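3 June 2026

Slept badly, toast for breakfast, then straight back to the old computers. I've been putting this lot off since November and the spare corner has been silting up with towers ever since, so today was the day, like it or not!

I started with one of the desktops that came over from Batness. Got the case lying on its side so I could have a proper look at the board (much kinder on the back than squinting into an upright one), and I do love a green motherboard -- they look like tiny towns from above. No memory in it at all, mind you, and I'd been rather hoping for a stick or two.
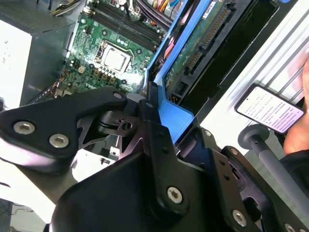
*Case on its side, all four memory slots empty.*

The usual spaghetti of wires too, red and orange and black and yellow, all wandering off in their own directions. I left them be for now. The board can go on the Gulgate pile, I think, though I changed my mind about that twice over lunch (cheese and pickle, last of the good bread) and may well change it again tomorrow.

Then an hour lost to the Popescu invoice, which says 346 when it should say 246, and a very long phone queue about it with dreadful pan pipe music. They'll ring back, apparently. We'll see.

Back to the bench after that, in a bit of a mood, and on to the bits that live in coloured plastic.

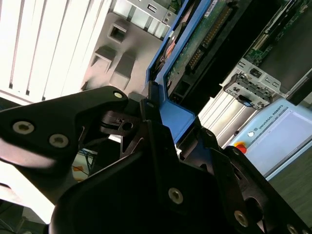
I've got a soft spot for bright blue parts, I must say. When everything else is grey or green it cheers the place up no end, and you can see straight away where to put your hands. The Vatetti machines I used to look after had hardly any of that, just screws, screws and more screws, and I was forever crawling about under the desk hunting for the little beasts.

Stopped at five for tea. Need more labels, and a second box for the cables -- the old one's split down the side again.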